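3.2 Opening the case and ordering the parts 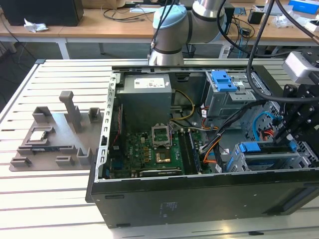

Towers were worked on lying flat, side panel off. Flat matters more than we first thought. With the case upright the board hangs sideways and anything loosened wants to drop, and our first few units were done that way. We dropped those from the counts in Section 4.

Figure 3. Desktop tower on the slatted worktable, side panel removed. CPU socket open and empty, one memory module seated, power supply at top of case, drive bays at right. Tray with slots and holders on the left.

All units came from one office clear-out, passed to us by Rurkedance in October. 24 towers kept after sorting. Rest had swollen capacitors or bent frames and went straight to scrap. Mixed age, mixed wear, but similar layout inside: board low, supply high, drive cages off to one side. No attempt was made to clean them first beyond a pass with compressed air.

Order of work. We tried two. The first, from the Wisden teardown sheet, goes outside in: drives, then cables, then cards, then memory, processor last. The second, which we call board-first, goes for the high value parts early and leaves the drive cages till the end. Board-first is quicker when it works. It does not work well when a cable bundle lies across the middle of the case, and in most of our units one did. Hands end up under the bundle, and the bundle springs back. We moved to a mixed order after that: tie cables aside, processor and memory out, expansion cards, then supply, then drives.

Cables took the most time by far. Median handling time per unit was 49 minutes and cables were the largest single share of it, ahead of screws. SATA leads were the worst of the lot. The latch is small, the plug sits close to the wall, and pulling on the lead instead of the plug breaks the connector on the drive side. Power leads are stiffer but at least the plug gives you something to hold. We did not cut any cables, though Painemal does in its published procedure and gets shorter times for it. Cut leads can't be resold, so the comparision is not a fair one either way.

The processor socket needs its own note. Once the retention bracket is up the contacts are open to anything that falls, and a dropped screw there ends the board. Rule after unit 3: no screw work above an open socket, cover on as soon as the processor is out. The cover was sometimes forgotten. We logged those cases but did not exclude them.

Drive cages varied more than expected. Colored plastic tabs and latches are meant for tool-free release and mostly deliver, but old plastic is brittle and a snapped tab means the cage has to be unscrewed instead. Where this happened we recorded the cage as "forced". Forced cages are kept in the timing data and left out of the reuse data.

Parts went into trays, not bags. Each small part got a holder, long cards went in slots. Trays stayed to the left of the case so that the right side was clear for the drive bays. We had used Titano bins before this, open boxes really, and cards got scratched against each other. Since the change no card has been rejected for surface damage, althought the number of cards is small and we wouldn't read much into it.

In total 3,237 parts were logged, screws included. Just over 2,000 of these were screws, standoffs and clips, weighed by type and not graded. Everything else was graded by hand on the scale in Table 2. Disputed grades went to a second grader and the lower of the two was kept.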